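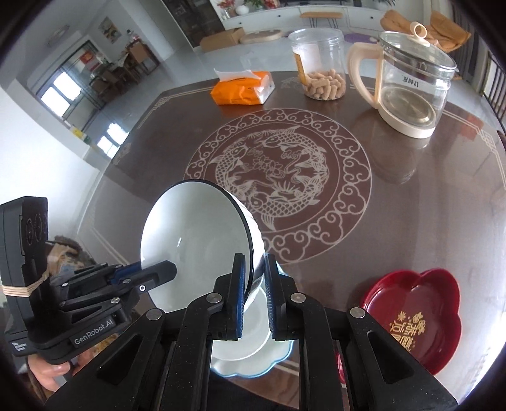
What counts as a cleared table in this collection?

A table counts as cleared when every bowl and plate that came out for the meal has left the tabletop. Tissues, snack jars, toothpick holders and anything else that lives on the table all day may stay where they are.

Dirnska Table Clearing, README

Read this before you download. The collection is smaller than the folder listing makes it look, and the labels are less sure of themselves than a CSV file suggests.

What it covers

Household dining tables after meals: bowls, plates, small dishes, the things left standing between them, and the order in which people take them away. There are 366 clearings. A clearing starts when the last person stops eating and ends when the table meets the rule given at the top. We had 425 to begin with. The other 59 went out because the start couldn't be agreed on, mostly long evening meals where people kept picking at the food while someone else was already stacking. A bigger number would have looked nicer on the project page. I don't think it would have been worth anything.

All meals took place in homes in Zurkstead and the neighborhoods just past it. Please don't treat the result as a picture of how people in general clear tables. It is a picture of 40 homes that said yes.

Table types

round, dark, glossy
round, other
rectangular, wood
rectangular, covered (cloth, plastic sheet, glass over cloth)
folding

The first type has its own line for a reason. Large dark tabletops with a printed center and a border near the edge are common in these homes, and they make trouble for anyone trying to mark where a dish ends. The shine picks up the ceiling light. A pale printed medallion can be taken for a dish at a glance, and two of our early label passes did exactly that: one "large patterned platter" stayed in the counts for a month before it was found to be a pair of carp printed on the table. If your own tools report a platter in the middle of every round table, check the pattern first.

Dish types

bowl, rice size
bowl, soup size
plate, round edge
plate, shaped edge (scalloped, flower, leaf)
small dish (sauce, pickles)
cup
other

Bowls are labeled by size only. We tried labeling by material and gave it up. White tableware with a thin colored rim might be any of several things, and we weren't going to turn every piece over and read the bottom. The notes column sometimes says "ceramic." Take it as one labeler's opinion.

Shaped-edge plates were first lumped in with round ones. They came out as a separate type after it was claimed that people stack them less often. I have looked at the numbers and I am not convinced. The type stays because splitting it was work and merging it again would be one line of code on your side.

Things that stay

Soft packs of tissues, snack jars, tea cans, fruit bowls with fruit in them, phone chargers, newspapers. We call these residents. They are marked once per clearing with a rough position (center, back, left, right, front) and are not tracked after that. If a resident gets moved to wipe under it and then put back, the move is not recorded. Several people have asked for this. It would mean going through the whole set again, and the answer for now is no.

A fruit bowl with no fruit in it is a bowl. A jar is a resident whether it is full or nearly finished. A plate of snacks is a plate, even in homes where it sits out from breakfast to bedtime. That last rule is the weakest in the file. In 239 clearings it makes no difference. In the rest it changes the end point, sometimes by a lot, and you may want to write your own.

Columns

clearing_id: plain number, with gaps where clearings were dropped
home_id: shuffled, does not follow the order in which homes joined
meal: breakfast, lunch, dinner, other
table_type: see list
dish_count_start: dishes on the table at the start
removal_order: dish types in order, separated by semicolons
stacked: yes, no, part
wiped: yes, no, unknown
residents: list with positions
notes: free text, not cleaned up

"Unknown" under wiped means what it says. Please don't turn it into a no. One group did that with the test release and reported that a large share of homes never wipe the table, and I would like to not see that again.

Known problems

Dinner is heavily overrepresented. Breakfast is thin, and what there is comes from a handful of homes.

Stacked = part is a junk drawer. It covers two bowls nested and the rest carried singly, and also a full stack that got taken apart on the way.

Bowls sitting on plates at the start are counted as two dishes. In version 1 they were counted as one for the first third of the file and two afterward. Throw version 1 away.

Friday dinners run longer and messier than the rest. There is no weekday column, so you can't correct for it. We should have kept one.

Chopsticks, spoons and forks are not labeled at all. Their removal is folded into whichever dish they rode out on.

What it is good for

Looking at the order in which dishes leave a table, within these homes. Checking whether a dish labeler copes with shiny and patterned surfaces. Arguing about what "done" means.

What it is not good for

Timing. Start points were agreed on by people with differing patience, and around a minute either way is normal. Also anything about who does the clearing. We did not record age, sex or family role, and guessing at it from the notes would be both unreliable and rude.

How the labels were made

Two labelers per clearing, working separately, with a third deciding where they disagreed. The label tool was Fleler, using the default settings apart from larger text. Agreement on dish type was good for bowls and cups and poor for small dishes, which shade into plates with no clear line between them. We publish both original passes next to the final one, in the folder called passes. If you only use the final column you are trusting the third labeler, who was tired by the end and has said so.

Versions

3: shaped-edge plates split out, residents given positions, Poon spreadsheet import fixed
2: bowl-on-plate rule applied throughout
1: withdrawn

Use and changes

Free for research and teaching. Keep this file with the data if you pass it on. Corrections are welcome with a clearing_id and a sentence on what is wrong. "The labels seem off" will be closed without a reply. Next round of fixes is planned for July.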